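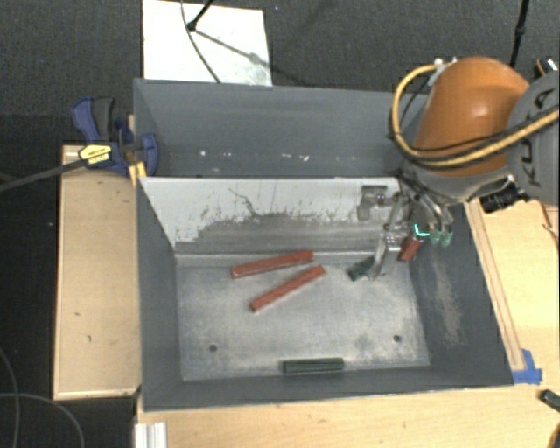

22 January 2019

Okay, so the block situation. If you've been reading for a while you know I have a thing for plain rectangular blocks, the kind with no letters, no faces and no magnets. Just blocks! I've been collecting odds and ends of them since before we moved to Tutholm, and this month I finally decided to sort the whole lot by color and shape and put them away like a grown-up.

My favorites are still the reddish-brown ones. I love a long bar. You can bridge a gap with it, you can lay two side by side and call it a road, and when you mix in a short one of the same color you get that nice brick look (my sister says it looks like a meatloaf, but she's wrong). The dark green ones are my second favorites. Green and reddish-brown together is such a good, quiet combination, kind of like an old library, and I'll pick it over primary colors every single time.

Now for storage. I've tried drawers, I've tried a cookie tin, and I've tried one of those canvas cubes that sags the minute you look at it. What I keep coming back to is a bin with sloped sides. Everything slides down toward the middle, so you aren't digging in corners with your fingernails, and you can see what you've got without tipping it all out on the rug. Gray paint is great for this too, by the way. Colors really show up against it, even the dark green, which completely disappears in my cookie tin.

The downside is dust. Oh my gosh, the dust! A gray bin gets that fine powdery layer along the bottom and scuffs on the slopes, and once you've noticed the smudges you can't stop noticing them. I go over mine with a dry paintbrush first and then a damp rag. Rosalinda Dumlao left a comment back in June saying she uses an old makeup brush for the corners, and I've been doing that ever since. Thank you, Rosalinda!

One more thing, and I feel strongly about it. Clamp your bin down! A light bin on a smooth wooden surface will scoot all over the place while you're rummaging. A quick-release bar clamp on one corner is plenty, and it comes off in two seconds when you want to sweep underneath. Slip a little scrap of wood under the jaw so you don't dent anything.

I've got 67 blocks sorted so far and a whole shoebox still waiting. The long bars went in first, then the short ones, and the greens are sitting on my desk until I decide if they get their own bin or have to share. I'm leaning toward sharing. Next up is the shoebox, which is mostly half-painted pieces from a flea market, and I'm going to need a lot more sandpaper.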